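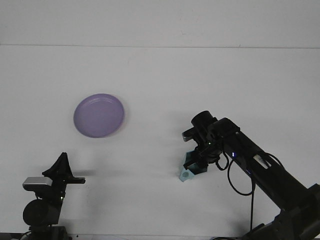
I have been using a Mostel 4 as my only computer since September, and a few people have emailed to ask whether I would buy it again. The short answer is yes, with some reservations about the charger and the speakers.

I paid $290 for it, refurbished, from a small shop called Hagedorn that mostly sells office machines coming off lease. It arrived in a plain box with a new battery and a fresh install of Windows. There was one scratch on the lid near the hinge. The listing had mentioned it, so no complaint there.

My old laptop was a Sarnimura with a much nicer screen. I kept it for years and only gave it up when the left hinge cracked and the screen started going black every time I moved it. The repair quote was more than the thing was worth. I do miss that screen. The one on the Mostel is fine for writing and email, but photos look a little flat on it, and in a bright room I have to turn it all the way up.

The keyboard is the best part. The keys have some travel to them and the layout is normal, with full-size arrow keys and a Delete key where I expect it. I type for most of the day and my hands feel better than they did with the old one. The trackpad is average. I plug in a mouse at my desk and don't think about it much.

Battery life depends on what I'm doing. With a few documents and a browser open I can go from breakfast until early afternoon. Video calls eat it up fast. After one long call last month it went from 100 percent to almost nothing, and the fan ran the whole time. I turned off the background blur in the call software and that helped more than anything else I tried.

The charger is a problem. It's one of the older barrel plugs and it fits loosely. If I shift the laptop on my lap it sometimes stops charging, and there is no sound or message when that happens — the little light just goes out. The machine does have a USB-C port, but it's for data only. I checked this twice because I didn't believe it. If you are shopping for one of these, read that part of the spec sheet first.

Storage was the other thing I had to deal with. The drive that came with it had 208 GB free after I removed the trial software, and I filled a good part of that within a week by copying over everything from the old laptop without sorting it. I've since moved the music and the old tax folders to an external drive. I should have done that to begin with.

I also added more memory. The bottom cover comes off with ordinary screws and the slot is right there. It took less time than finding the screwdriver.

The speakers are bad. They point down and everything sounds like it's in another room. I use headphones.

A reader from Trustville asked how it handles two monitors. I've only tried one, over HDMI, and it worked right away. After waking from sleep the windows all pile up on the laptop screen and I have to drag them back. If anyone has a fix for that, my email is on the contact page.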